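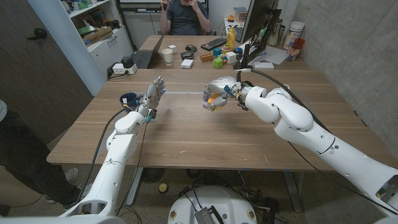
Selon Cremilda Fagundes, on ne garde pas un meuble huilé comme on garde un meuble verni, et les ménages interrogés le découvrent trop tard.

Mai, par Cremilda Fagundes

3.2 Entretien des plateaux de table en bois clair

La remarque a orienté la suite de l'enquête. Les 141 ménages retenus utilisent tous une table en bois pour des activités autres que les repas : travail, jeux, couture, devoirs. La figure 1 montre une longue table en bois de ton chêne clair, avec une tasse bleu foncé posée à même le plateau. Les traces en anneau sont le premier motif de plainte relevé dans les entretiens, devant les rayures.

Deux finitions ont été comparées, l'huile Ternel et le vernis mat Zorex. Chaque ménage a tenu un carnet pendant 7 semaines, en notant les taches, les produits employés et le temps passé au nettoyage. Les carnets incomplets - surtout ceux des familles nombreuses - ont été traités à part.

Dans le groupe huile, 50 ménages ont repris le plateau au moins une fois, le plus souvent sur une zone limitée. Dans le groupe vernis, les reprises locales sont rares et les répondants disent préférer vivre avec la marque. Le mode d'emploi n'est presque jamais conservé. Les questions relatives au coût d'un ponçage complet sont traitées en 3.3.

Figure 1. Table longue en bois clair, tasse posée sans dessous.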